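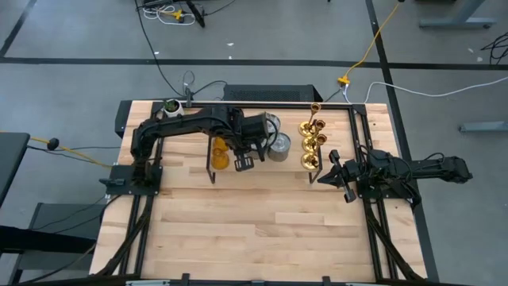 Week 4: Who says it is old?

Dealers like a date. The Hodatton table is sold as 1684, on the strength of one carved number. Carving a number takes an afternoon, so treat it as a claim — no more. Lahtinen puts the joints after 1750, and I find her case stronger, though she looked at only one leg.

Wear is weak evidence too. Ask where feet and elbows would really rub.

Reading: Kermani, pp. 30 to 41. Skip her chapter on wax.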